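Walking Every Street in Stivetden

I finally did it! As of Fri 11 August I have walked 464 streets, which is every single one on the town map, and I am so happy I could walk them all again. (My knees vote no.)

It started back in May, when I got lost six blocks from my own apartment and found a bakery I'd never heard of. After that I printed the map, bought a fat orange marker and got going. Most evenings I did two or three miles. On the best Saturday I covered 37 streets in Cullinane and came home with a bag of plums from a stranger's tree – she insisted.

Alleys count, by the way. Dead ends count too, and you have to go all the way to the end and touch something. My friend Barnabás Pap came along for 15 of the longer walks and argued for skipping the dead ends every time. He lost every time.
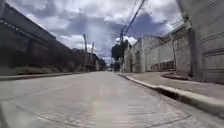
Picking a favorite is hard, but I keep going back to the warehouse side of town. I love the porches and gardens up on Trutivcombe Hill, sure, but give me a wide concrete street running dead straight between big buildings, with one long dark wall keeping the left side in shade, and I'll slow right down. You can hear your own shoes!

Next up is Alell, across the river. I've already got the map taped to the fridge, and a new marker, green this time.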